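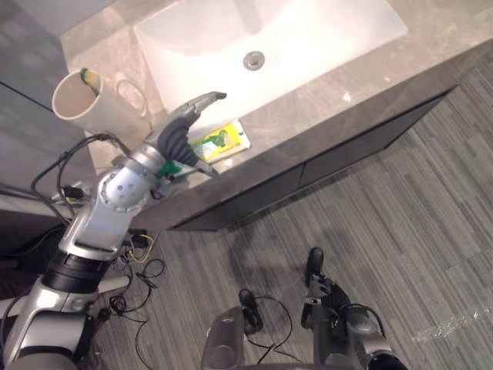
From: Tatu Odera
To: atano-list
Date: 17/03/2025
Subject: Re: Trullodik open day, who went?

Bautista Zúñiga wrote:

> Did anyone from the list make it to the Trullodik open day at Prornard? I had
> a seat reserved and couldn't go. Lindalva told me the bathroom demo was the
> best thing she has seen from them and that Fang put a toothbrush away in a
> cup "like a person would." Their page says a 96 percent success rate on
> household tidying. If that's even close to true, I'd like to get them in to
> talk to us in June, and maybe ask about a trial at the Cisternas place. Estela
> has said she's open to it.
>
> What I'd want to know:
>
> How fast is it?
> Is somebody driving it?
> What does it do when it drops something?
>
> Bautista

I went, and so did Bastien. He liked it more than I did and can say so himself.

First, the setup, for those who haven't been out to Prornard. They take you through in small groups. You get a talk, a kitchen you look at but don't see used, and then the bathroom, where they run the machine. It's a vanity with a stone top and a rectangular sink, set up against a gray wall, and Fang stands on its own two legs in front of it. There was no toilet, no shower, no towel on the floor, no bath mat. I asked about bath mats. The answer was that soft flooring is "on the roadmap." It was standing on gray plank-pattern flooring that looked pretty flat to me.

The task was the one Lindalva told you about. A white mug at the left end of the counter, one toothbrush already in it, a second toothbrush in the gripper, and a yellow box lying near the front edge. The second brush is supposed to join the first, and then the box gets moved back from the edge.

To your questions, in order.

How fast. Slow. The run I timed took 48 seconds from the moment the fingers started moving over the counter to the moment they let go of the brush. The guide's line was that speed is a setting and they keep it low for visitors. Fine, but then show us one run at the other setting, behind glass if you have to. They didn't, and when Bastien asked whether there was video he was told to look at the website.

Is somebody driving it. I couldn't get a straight answer. The guide said the policy runs "autonomously with supervision." There was a man at a desk off to the side with a laptop open and a hand on something I couldn't see. I asked if I could stand behind him for one run. No. I'm not accusing them of faking anything. He may well have had his hand on a stop button, and I'd want a stop button too. But if I'm asked to believe a number, I'd like to know which of the runs behind it had help, and "supervision" covers a lot of ground.

Also on this point, there was a tangle of thin cables on the floor right by the cabinet, and more of them bundled along the arm. I asked whether it could do the job untethered. "Yes, for shorter sessions." How short? She'd get back to me. She hasn't yet. In Estela's house the distance from the hall to the bathroom sink is longer than anything they walked that day, and she uses a walker. Loose cable on a floor she walks on would end the conversation for me.

What happens when it drops something. In my group it didn't drop the brush. On one run it came down a little off and touched the rim of the mug, stopped, backed up and came in again, and that part I thought was good. It looked like it noticed. In Bastien's group, by his account, the brush ended up in the sink and a staff member picked it out and put it back in the fingers. Nothing was said about whether that run goes in the books as a failure, a reset, or nothing.

Which gets me to the 96 percent. I asked for what it's 96 percent of. They have a handout, and credit to them for printing it: 1,000 trials, and "household tidying" there means placing one known object in one known container, with the object handed to the robot at the start. So it doesn't pick the brush up off the counter. It starts with the brush in its grip, tucked in at the base of the fingers. Every run I saw started that way. Picking a thin brush up off a flat stone top is the hard part, I'd have thought, and it's the part I'd want for somebody whose hands shake.

There's a second number in smaller type. Out of those trials, 889 were finished "without operator contact." You can do the arithmetic. If I read it right, the gap between the two is runs that were counted as successes after a person stepped in. I may be reading it wrong. Bastien thinks "operator contact" could mean something as harmless as moving the mug back to its mark between runs. I emailed to ask. If I hear anything I'll post it.

Lindalva, I know you were impressed and I don't want to spoil it. I was a little impressed too! The wrist is neat, with that ribbed cover over the joint, and the thing held its balance leaning over the counter while a room full of people shifted around near it. Five years ago it would have been bolted to a bench. I just don't think what we watched has much to do with Estela's mornings yet. Her sink has a soap pump, two glasses, pill boxes, a radio and usually a wet washcloth on it.

As for inviting them in June, sure, have them come. I'd ask for these ahead of time and in writing:

- the handout numbers broken out by kind of help given
- battery time with no cables attached
- one run where the brush starts on the counter
- one run where one of us moves the mug halfway through
- what the person at the desk is able to do from the desk

If they say no to the fourth one I'd still have them. If they say no to the last one I'd rather spend the evening on something else.

No to a trial at the Cisternas house for now, if I get a vote. Estela should see it in person before she says yes to anything, and I'm happy to drive her out there. Parking is behind the building, and there's a step at the front door that they really ought to fix before they invite our crowd again.

I have the handout if anybody wants a copy. Both sides, it's on the back where the small type is.

Tatu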